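Nullard Support Portal
Ticket: Gateway returns 504 on album pages after upgrade
Product: Nullard Proxy
Status: Resolved
Priority: Normal
Opened by: Lovisa Ekström
Site: Trirkirport (staging and production)

Initial report

After the proxy upgrade on Monday, album pages on our site fail with a 504 when the page has not been viewed recently. The front page, search and single-item pages load normally. Reloading the album a few minutes later usually works, and it keeps working until the thumbnail cache expires overnight. Then the first visitor in the morning gets the error again.

Setup is one Nullard proxy in front of two application hosts. Thumbnails are built on request by the Penamero image worker, which runs on both hosts and writes to a shared directory named nygård. The application code did not change in the same window. Only the proxy package was updated.

Already tried:
Restarted the proxy. No change.
Restarted both application hosts. No change.
Cleared the thumbnail cache. Every album then failed on first view.
Bypassed the proxy by requesting the album directly from host A. The page loads, slowly, with no error.

Support reply 1

Thanks for the report. The direct request to host A is useful. Please send the following:

The upstream section of the proxy configuration, with secrets removed.
Proxy log lines for one failed request, debug level.
The same request timed against host A and host B separately.
One original that is slow to process, so we can run it through the worker here.

Please don't clear the cache again before collecting the logs. It makes all requests look alike.

Customer reply

Upstream section:

upstream album_pool
 server host-a weight 1
 server host-b weight 1
 connect_timeout 5
 read_timeout inherit
 retry on_timeout

Log lines, shortened:

08:14:02 GET /album/spring upstream=host-b connect ok
08:14:42 upstream=host-b read timeout after 40 s, retrying
08:14:42 GET /album/spring upstream=host-a connect ok
08:15:22 upstream=host-a read timeout after 40 s, no hosts left
08:15:22 response 504 total 80 s

Direct timing with a cold cache takes a little under a minute on either host. With a warm cache it is below one second. I see no difference between A and B. 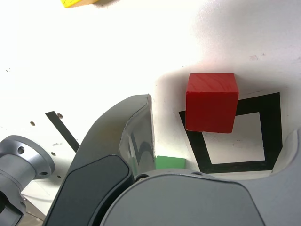

Note that the retry sends the same work to the second host while the first is still busy with it. Load on both machines goes up at the same moment. Before the upgrade I never saw a retry in this log, and I have not edited read_timeout since the proxy was installed.

Support reply 2

The logs explain the symptom. Up to the previous release, "read_timeout inherit" took its value from the listener block. From this release it takes its value from the global block. If the global block has no value, the built-in default of 40 seconds applies. The change is in the release notes under "Configuration scope", but the upgrade check does not print a warning for it. I have filed that as a defect.

The attached file went through our test worker in well under a second, so a single original is not the problem. The time is spent on the number of thumbnails in one album page. What is the page size set to in Penamero?

Customer reply

Page size is 1,000, which is the maximum. It was set that way when the albums were small and there was no paging in the template. The listener block has a read timeout of two minutes, which explains why this used to work.

Support reply 3

Recommended changes, in this order:

1. Set read_timeout explicitly in the upstream section. Do not use inherit.
2. Change "retry on_timeout" to "retry on_connect_error". A slow host should not cause the request to be repeated on the other one.
3. Lower the Penamero page size to 80 and turn on paging in the template.
4. Enable the worker lock on the shared directory so that both hosts cannot build the same thumbnail at once.

Items 1 and 2 only need a proxy reload. Item 4 needs a worker restart on both hosts. Mixed lock settings are not supported, so stop both workers before starting either one.

If the lock does not take effect, check the directory name. Worker builds older than the current one compare the path byte by byte, and å can be stored in two different ways depending on the system that created the directory. The worker log will say "lock path mismatch".

Customer reply

Items 1 and 2 applied on staging, then on production. Cold albums now load without an error but are still slow, as expected.

Item 3 applied on staging. First view of a cold album is down to a few seconds.

Item 4 gave "lock path mismatch" on host B only. Host B is on the older worker build. I updated it, stopped both workers and started them again. The message is gone and the lock file appears and clears normally.

Production will get items 3 and 4 tonight after the backup job.

Customer reply

Production done. Cleared the cache on purpose at 06:30 and opened the six largest albums from an outside connection. No 504 and no retries in the log. OK to close from my side.

Support reply 4

Closing as resolved. The missing upgrade warning is tracked separately and this ticket is linked to it, so you will get a notice when a fix ships.

Resolution code: configuration
Component: upstream / timeout scope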